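Trudent 고객지원 > 백업 > Clurnine 에이전트
제목: 야간 백업이 오류 305로 중단되고, 재실행하면 한글 이름 파일이 빠집니다
상태: 해결됨
우선순위: 보통
접수자: Elżbieta Stępień (Zoltetti)
담당: Igor Kaczmarczyk

최초 접수 내용

파일 서버의 공유 문서를 매일 밤 11시에 백업하고 있습니다. 원본은 리눅스 파일 서버이고 대상은 별관에 있는 저장 장치입니다. 저희는 이 저장 장치를 호스트 이름 그대로 Shearer라고 부릅니다. 지난달까지는 문제가 없었는데 이번 달 들어 작업이 매번 같은 지점에서 끊깁니다.

증상은 다음과 같습니다.

밤 11시에 작업이 시작되고 자정이 되면 오류 305(세션 끊김)가 기록됩니다. 작업 상태는 "실패"가 아니라 "부분 완료"로 표시됩니다. 그래서 메일 알림이 오지 않았고, 며칠 동안 모르고 지나갔습니다. 아침에 콘솔에서 수동으로 다시 실행하면 끝까지 가기는 하는데, 이번에는 경고 209(이름 처리 불가, 건너뜀)가 잔뜩 나옵니다. 건너뛴 항목은 2,542개이고 대부분 한글 파일 이름입니다.

지금까지 해 본 것:

에이전트 서비스 재시작. 변화 없음.
파일 서버 재부팅. 변화 없음.
Shearer 재부팅. 변화 없음.
예약 시각을 밤 11시에서 새벽 2시로 변경. 이번에는 새벽 3시에 끊겼습니다.
백업 작업을 지우고 같은 설정으로 새로 만듦. 변화 없음.

로그 묶음을 첨부합니다. 파일 서버 쪽 디스크 검사는 오류가 없었고, Shearer의 남은 용량도 충분합니다.

Igor Kaczmarczyk, 첫 답변

로그 받았습니다. 감사합니다.

예약 시각을 옮겼는데도 시작한 지 정확히 60분 뒤에 끊긴다는 점이 중요해 보입니다. 디스크 불량이나 특정 파일이 원인이라면 중단 시점이 날마다 조금씩 달라집니다. 정해진 시간에 끊긴다면 중간 장비의 세션 시간 제한을 먼저 의심합니다.

305와 209는 따로 보겠습니다. 두 증상이 같은 달에 보고되었지만 로그상으로는 서로 이어지지 않습니다. 209는 305가 발생한 날의 기록에도 이미 몇 줄씩 있고, 끊기기 전에 처리한 폴더에서만 나옵니다. 수동 실행 때 수가 크게 늘어난 것은 작업이 끝까지 가면서 나머지 폴더를 읽었기 때문으로 보입니다.

확인 부탁드립니다.

본관과 별관 사이에 방화벽이나 라우터가 있습니까? 있다면 이번 달에 설정을 바꾸거나 펌웨어를 올린 적이 있습니까?
수동 실행은 어느 PC의 콘솔에서 하셨습니까? 같은 작업을 콘솔 창을 닫고 실행해도 끝까지 갑니까?
한글 이름 파일은 주로 어떤 운영체제에서 저장됩니까?

Elżbieta Stępień

본관과 별관 사이에 방화벽이 한 대 있습니다. 펌웨어는 지난달 말에 올렸습니다. 업데이트 뒤에 규칙 목록을 비교해 보았는데 달라진 것은 없었고, 그래서 처음 접수할 때 적지 않았습니다.

수동 실행은 제 PC의 콘솔에서 했습니다. 창은 계속 열어 두고 진행률을 봤습니다. 창을 닫고 실행하는 것은 오늘 점심에 해 보겠습니다.

한글 파일은 두 종류입니다. 사무실 윈도우 PC에서 만든 것도 있고, 편집팀 맥에서 올린 것도 있습니다. 편집팀 폴더에 209가 특히 많습니다.

Elżbieta Stępień, 추가

창을 닫고 실행한 결과입니다. 12시 10분에 시작했고 1시 10분에 305가 나왔습니다. 창을 열어 둔 채 다시 실행하니 60분을 넘기고도 계속 진행됩니다. 콘솔 창이 무슨 상관인지 모르겠습니다.

Igor Kaczmarczyk

그 결과로 원인이 거의 좁혀졌습니다.

에이전트는 저장 장치와 연결을 두 개 맺습니다. 하나는 데이터를 보내는 연결이고, 다른 하나는 시작과 종료, 상태 조회에 쓰는 제어 연결입니다. 데이터 연결은 전송 중에 계속 바쁘지만 제어 연결은 작업이 시작된 뒤로 조용합니다. 방화벽은 조용한 연결을 일정 시간이 지나면 표에서 지웁니다. 이때 양쪽 어디에도 알려 주지 않는 장비가 많습니다. 에이전트는 다음 번 제어 명령을 보내고 나서야 연결이 없어진 것을 알게 됩니다.

콘솔 창이 열려 있으면 진행률을 표시하려고 몇 초마다 상태를 조회합니다. 이 조회가 제어 연결로 나가므로 연결이 조용해질 틈이 없습니다. 창을 열어 둔 실행만 성공한 이유가 여기에 있습니다.

방화벽 관리 화면에서 규칙 목록 말고 세션 시간 제한 항목을 봐 주십시오. 보통 고급 설정 안에 따로 있고, 규칙을 내보낼 때 함께 나오지 않는 경우가 있습니다. TCP 유휴 시간 제한이 3600초로 되어 있다면 방금 말씀드린 내용과 맞습니다.

방화벽 값을 늘리는 방법과 에이전트에서 연결 유지 신호를 보내는 방법이 있습니다. 저는 뒤쪽을 권합니다. 방화벽 값은 다음 펌웨어 때 다시 초기화될 수 있고, 값을 크게 잡으면 다른 서비스의 죽은 연결도 오래 남습니다.

에이전트 설정 파일에서 아래 두 줄을 찾아 바꿔 주십시오. 줄이 없으면 [network] 항목 끝에 추가하시면 됩니다.

control_keepalive = on
control_keepalive_interval = 300

저장한 다음 에이전트 서비스를 다시 시작하십시오. 파일 서버 전체를 재부팅할 필요는 없습니다. 간격은 초 단위입니다.

Elżbieta Stępień

유휴 시간 제한이 3600초가 맞습니다. 예전 설정 사본을 열어 보니 거기에는 훨씬 큰 값이 들어 있었습니다. 펌웨어를 올리면서 기본값으로 돌아간 것 같습니다. 방화벽은 건드리지 않고 에이전트 쪽만 바꿨습니다.

오늘 밤 11시 예약 작업으로 확인하겠습니다. 콘솔은 닫아 두고 퇴근합니다.

Elżbieta Stępień, 다음 날 오전

밤 작업이 305 없이 끝났습니다. 종료 시각은 새벽 1시 47분입니다. 209는 그대로이고 건너뛴 항목 수도 2,542개로 같습니다.

새로 받은 로그를 올렸습니다. 편집팀 폴더 아래쪽 몇 줄을 옮겨 적습니다. 경로는 줄였습니다.

경고 209 건너뜀 /편집/원고/봄호/표지_최종_수정본.psd
경고 209 건너뜀 /편집/원고/봄호/차례.docx
경고 209 건너뜀 /편집/원고/봄호/편집후기.docx

같은 폴더의 "차례_영문.docx"는 정상으로 백업되었습니다. 이 파일도 이름이 한글이라서 한글 자체가 문제는 아닌 것 같습니다. 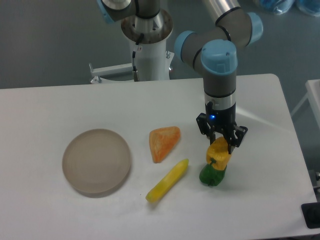 Dariusz Żak입니다. 저희 쪽에서도 같은 209를 겪었고, 이름을 한 글자 고쳤다가 되돌리기만 해도 그 파일은 다음 날 백업에 들어갔습니다. 화면에 보이는 글자는 고치기 전과 똑같았습니다. 윈도우에서 고쳤을 때만 그랬고 맥에서 고치면 소용이 없었습니다. 저희는 파일이 얼마 안 되어 손으로 끝냈는데, 수가 많으면 그렇게는 못 합니다. 혹시 한꺼번에 바꾸는 방법이 있으면 저도 알고 싶습니다.

Igor Kaczmarczyk

Dariusz 님, 제보 감사합니다. 설명하신 현상이 원인과 일치합니다.

한글은 유니코드에서 두 가지 방식으로 저장될 수 있습니다. "가"를 한 글자로 저장하는 방식(NFC)이 있고, "ㄱ"과 "ㅏ"에 해당하는 자모를 나누어 저장하는 방식(NFD)이 있습니다. 화면에는 둘 다 "가"로 보입니다. 윈도우에서 입력한 이름은 보통 NFC이고, 맥에서 올린 이름은 프로그램과 전송 방법에 따라 NFD로 들어오는 일이 있습니다. 리눅스 파일 서버는 두 가지를 서로 다른 이름으로 취급하고 받은 그대로 보관합니다.

Clurnine 에이전트는 파일 목록을 만들 때 이름을 NFC로 바꾸어 적습니다. 그다음 그 이름으로 파일을 열려고 하는데, 디스크에 있는 것은 NFD 이름이라서 열리지 않습니다. 이때 209가 기록됩니다. 에이전트 쪽 결함이 맞고 개발팀에 등록했습니다.

"차례_영문.docx"는 윈도우 PC에서 만든 파일일 가능성이 높습니다. 파일 서버에서 아래처럼 확인하실 수 있습니다.

ls /srv/share/편집/원고/봄호 | grep 차례 | xxd

NFC라면 "차"가 ec b0 a8 세 바이트로 나옵니다. NFD라면 e1 84 8e e1 85 a1 여섯 바이트로 나옵니다. 터미널에서 검색어를 NFC로 입력하면 grep이 NFD 이름을 찾지 못합니다. 목록에 안 나온다고 파일이 없는 것은 아니니 그럴 때는 grep을 빼고 보십시오.

Elżbieta Stępień

확인했습니다. "차례_영문.docx"는 ec b0 a8로 나오고 "차례.docx"는 grep을 빼야 보이며 e1 84 8e로 시작합니다.

이름을 한꺼번에 바꾸는 것과 수정된 에이전트를 기다리는 것 중에 어느 쪽이 낫습니까? 편집팀에서는 문서 안에 다른 파일을 연결해 쓰는 경우가 있어서 이름이 바뀌면 연결이 끊길까 걱정합니다.

Igor Kaczmarczyk

수정판 일정은 아직 말씀드릴 수 없습니다. 그동안 이 파일들은 백업이 없는 상태이므로 이름을 바꾸는 쪽을 권합니다. 연결에 대해서는 미리 시험해 보셔야 합니다. 맥에서 여는 편집 프로그램은 두 방식을 같은 이름으로 보는 것이 많지만 모두 그렇다고 장담할 수는 없습니다.

순서는 이렇게 하십시오.

먼저 편집 폴더를 통째로 다른 디스크에 복사합니다. 이번 작업의 대상이 바로 백업에서 빠진 파일들이니 이 단계는 꼭 거쳐 주십시오. 복사는 파일 서버에서 직접 rsync로 합니다. 맥을 거쳐 복사하면 이름 방식이 다시 바뀔 수 있습니다.

파일 서버에 convmv를 설치하고 시험 실행을 합니다.

convmv -r -f utf8 -t utf8 --nfc /srv/share/편집

이 명령은 바뀔 이름을 보여 주기만 하고 실제로 바꾸지 않습니다. 출력에 같은 이름이 이미 있다는 메시지가 나오면 그 파일은 NFC와 NFD 두 벌이 있는 것입니다. 내용을 비교해서 남길 것을 정한 다음 진행하십시오.

목록에 문제가 없으면 끝에 --notest를 붙여 다시 실행합니다. 사용자가 파일을 열어 놓지 않은 시간에 하셔야 합니다.

Elżbieta Stępień

시험 실행에서 중복이 11건 나왔습니다. 열 건은 내용이 같았고, 한 건은 맥에서 올린 쪽이 더 새 파일이었습니다. Celina Szewczyk와 함께 파일을 열어 보고 새 것을 남겼습니다. 오래된 것은 별도 폴더로 옮겼습니다.

수요일 저녁 7시에 편집팀이 모두 로그아웃한 상태에서 --notest로 실행했습니다. 몇 분 안에 끝났습니다. 문서 연결은 봄호 파일 몇 개를 골라 열어 봤고 끊긴 것은 없었습니다.

질문이 두 가지 더 있습니다. 앞으로 맥에서 새로 올리는 파일은 어떻게 해야 합니까? 그리고 작업이 "부분 완료"로 끝났을 때도 메일을 받고 싶습니다.

Igor Kaczmarczyk

새로 올라오는 파일은 파일 서버의 공유 설정에서 막는 방법이 있습니다. Samba를 쓰신다면 vfs objects에 fruit와 catia가 들어 있는지 확인하고, 맥에서 NFS가 아니라 SMB로 접속하게 하십시오. 압축 파일을 맥에서 만들어 서버에서 풀면 SMB 설정과 관계없이 NFD 이름이 생길 수 있습니다. 수정판이 나올 때까지는 위의 convmv 시험 실행을 밤 10시 30분 예약 작업으로 걸어 두고 출력이 있을 때만 메일로 받는 것이 안전합니다. 자동으로 이름을 바꾸게 하지는 마십시오. 중복이 있을 때 사람이 판단해야 합니다.

메일 알림은 콘솔의 알림 > 조건에서 "실패"만 선택되어 있을 것입니다. "부분 완료"와 "경고 있음"은 기본으로 꺼져 있습니다. 둘 다 켜 주십시오. "경고 있음"을 켜면 열려 있어서 못 읽은 임시 파일까지 알림이 올 수 있으니, 제외 목록에 ~$로 시작하는 이름과 .tmp를 먼저 넣으시면 됩니다.

Elżbieta Stępień

NFS로 접속하던 맥이 두 대 있었습니다. Mieczysław Jasińska가 설정해 둔 것인데 SMB로 바꿨습니다. 알림 조건도 켰고 제외 목록도 넣었습니다. 시험 메일은 잘 도착했습니다.

오늘 아침 결과입니다. 305 없음, 209 없음, 상태는 "완료". 편집 폴더에서 파일 몇 개를 복원해 봤고 원본과 해시가 같습니다. 복원된 파일 이름도 맥과 윈도우에서 모두 제대로 열립니다.

Igor Kaczmarczyk

확인 감사합니다. 요약을 남기고 티켓을 닫겠습니다.

305: 방화벽 펌웨어 업데이트 후 TCP 유휴 시간 제한이 3600초로 바뀌어 제어 연결이 끊김. 에이전트의 control_keepalive를 켜서 해결.
209: NFD로 저장된 한글 이름을 에이전트가 열지 못함. 파일 이름을 NFC로 변환해 우회. 에이전트 수정은 별도 항목으로 진행 중.
알림 누락: "부분 완료" 조건이 꺼져 있었음. 켜서 해결.

수정판이 나오면 이 티켓에 댓글로 알려 드리겠습니다. Dariusz 님도 구독 목록에 추가했습니다.

Dariusz Żak

convmv로 저희 쪽도 정리했습니다. 중복은 없었습니다. 설치된 버전에서 --nfc 옵션을 빼고 실행하면 바꿀 것이 없다고만 나오니 명령을 옮겨 적을 때 확인하시기 바랍니다.

티켓 상태가 "해결됨"으로 변경되었습니다.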